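Cleltbridge Pet Rehoming Center
News and Interviews

Rope, Cardboard and a Clean Bin: How the Enrichment Store Is Run

The enrichment store at the Cleltbridge center supplies toys and chewable materials to every kennel on the site. The center's enrichment coordinator, who has managed the store for seven years, met with us on a Wednesday before the morning round to explain how its contents are chosen, checked and retired.

The inventory stood at 763 items when the last count was completed in May. Rope toys make up the largest group. "Dogs arrive here with very different histories, and many of them have never been given anything to chew," the coordinator said. "A rope is usually what we offer first. It is soft in the mouth, and two animals or an animal and a handler can use it together."

Most of the ropes are donated through the Henríquez Fund, which delivers 70 at a time. The coordinator asks for thick, twisted designs in more than one color. "When the strands are different colors, staff can follow each one along the toy and see where it has thinned or pulled away. On a plain white rope, you have to look a good deal harder."

Cardboard is the other staple. Flattened cartons are placed under toys in the kennels and are also offered for tearing. The center accepts them from local businesses, including the Monow warehouse, and uses 400 in a typical month.
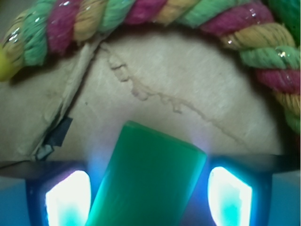

Page last changed: May

The strands of green, pink and yellow are a familiar sight to anyone who works in the store, as is cardboard with a torn layer and a ragged, lifted flap. According to the coordinator, torn board is acceptable and often welcome. Tape is another matter.

"We ask donors to remove it, and we go over every carton again ourselves," the coordinator said. "Dark tape is easy to find. The clear kind takes patience. If a piece will not come away, we cut out that section and keep the rest."

Ropes are inspected at the end of each day. Those with long loose threads are withdrawn, and the remainder are washed and hung on the drying rack before they return to the bins. A written record is kept under the Sestex system, by kennel block and date of issue.

Asked what the public could do to help, the coordinator mentioned storage first. "Please keep donated items dry and bring them in a bag we can close. We would also ask people to call before bringing a large load, as our shelves are often full by the weekend."

Donations are received at the side entrance from 9 a.m. until noon. Used rope toys cannot be accepted.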